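Search this diary Go Older entries

15 December 2025
by Junhao Ding

Grey all day, porridge twice, and I have finally got the segmenter to stop lying to me. I'm writing this with the laptop fan roaring because the last training run is still chewing away, so forgive the typos, future me.

Where had I got to? Since November I've been on the step that takes a long two-handed recording and chops it into little pieces: reach, close, lift, carry, let go. Flitton is the chopping tool (Ülle named it, I wanted something with a number in it and was overruled). It looks at how wide the jaws are open and at the track of each hand, and guesses where one piece ends and the next begins. On mugs and socks it was lovely. On jewellery it was a disaster! I sat down after breakfast with the sorting clips, the ones on the bed with the blue flowery sheet, and went through them with the cut marks switched on.

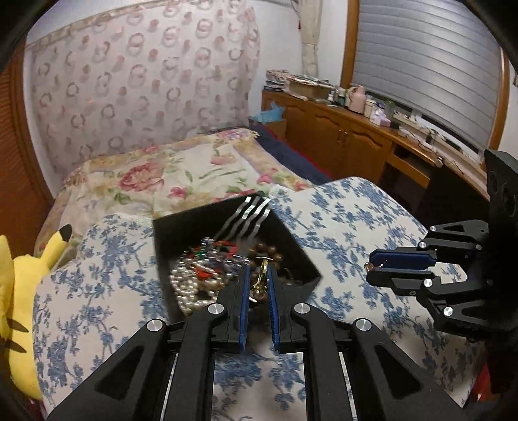
My width threshold was the first thing to go. I'd set it back when everything we picked up was fat and obvious, so Flitton only believed in a grasp if the jaws stopped well short of shut. Fine for a mug. But look at that little gold curly thing held upright over the jumble in the box, with the blue pads nearly meeting on either side of it, and of course the width number says "closed on nothing". So the software had been calling it an empty pinch and throwing the piece away, and it did the same to the other hand with its even tinier bit of gold. I'd been blaming the tracker for a week. Sorry, tracker. The fix is a bit dull: I now feed a small crop from between the pads into a yes-or-no network, holding or not holding, and let it outvote the width whenever the two disagree. Took me until lunch, mostly because I'd got left and right swapped in one config file and not in the other.

Ran it over the lot after that. 3,000 pieces, and the old version had binned up to 50 of them from a single recording, which made me want to lie down on the floor. The new one keeps nearly all of those. It does still get muddled when the pads are down among the beads and chains, where everything is shiny and there's always a bit of something near the tips. I've put those in a folder called "hmm" and I'll label them by hand tomorrow with a big pot of tea.

Ülle rang at four, supposedly to ask about the disk space but really to argue about planning again. She wants Tiltier (our planner, the bit that decides which hand goes next) to treat the two hands as one thing with a single plan. I want two plans and a polite little referee between them. We've been having this argument for so long that we can each do the other one's side. Her best point today was about the box. If one gripper is at the rim and the other is off holding something clear of the box, my referee just sees two busy hands and lets them both carry on, and it has no idea that they'll both want the same gap thirty seconds later.
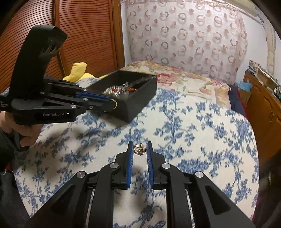 Annoyingly, she's right about the gap. I said I'd add a "who wants the box next" flag, and she said that was a joint plan with extra steps, and I said well, call it what you like. We settled on trying both against the same 81 starts in the simulator, loser buys noodles at Ông. I've already thought of a way my version could cheat and I'm trying very hard to leave it alone.

The other thing I want to write down before I forget is the viewpoint business. Each wrist view has its own idea of where the box is, and when I projected one into the other this afternoon the corners missed each other by a good thumb's width out near the borders of the picture. In the middle they agree beautifully. So I'm fairly sure it's the lens model, the wide-angle bend isn't being undone properly at the outside, and everything that happens out there gets a slightly wonky position. I've used the same calibration for months without questioning it, because it came with the Flaltberg scripts and I assumed whoever wrote those was cleverer than me. Must redo it with the chequerboard pushed right out into the corners. Must also find the chequerboard.

Tried one silly experiment before supper. I turned the smoothing on the hand track off completely, just to see, and the cuts got better on the small stuff and much worse on the carrying. Makes sense when I think about it, the fiddly bit before a pinch is all tiny movements and my filter was ironing them flat. Maybe the filter should loosen up when the jaws start to close? I've scribbled that on the back of the gas bill, where it will be safe.

The run's at epoch 2 and the loss is going down like it should. I'm going to leave it on overnight and shut the door so I can't hear the fan.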